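Fabric weight and why it is a poor guide

05/10/2020

Clothing shops have started printing fabric weight on their labels, and several readers have asked whether it is worth paying attention to. The figure is grams per square metre, usually shortened to gsm. A heavy T-shirt is 200 gsm or a little over. A light one is well below that.

Weight tells you how much cotton is in a given area. It does not tell you how long the fibres are, how tightly the yarn is twisted or how close the knit is, and those three decide most of how a shirt wears. Short fibres work loose and form pills. A loose knit drops at the hem and skews at the side seams after washing, whatever the label says.

Clodagh Buckley, who used to grade jersey for a mill, suggested I measure instead of guessing. I marked a square on the body of each shirt I own, washed them all on the same cycle and measured again after 22 washes. The heaviest shirt, from Kandeo, lost 9 per cent of its length. A much lighter one from Grindedar lost almost none. The difference was probably in the finishing - the lighter cloth is sold as pre-shrunk and the heavier one is not.

Measurements need to be taken with the shirt lying flat and the fabric relaxed. Pulling at the hem adds length, and knits stretch more across than down.

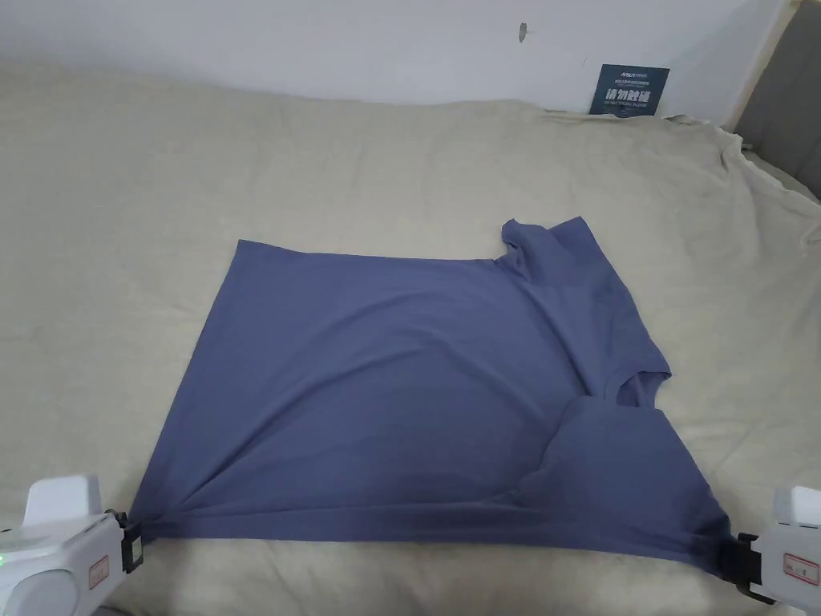 What to check in the shop

Hold one layer up to the light. Even shading is good; cloudy patches mean uneven yarn. Stretch the neck rib and let go, and see whether it returns to its old width. Look at the side seam, if there is one, and follow a single column of stitches beside it. If the column wanders away from the seam, the shirt will twist in the wash.

I have not yet tested blends. Dušan Šimko has lent me two polyester mixes, and I will put them through the same number of washes.

Recent posts
Water hardness and grey towels
Spin speed and creasing
Three ways to sew a flat hem
Grurnness wool socks after one winter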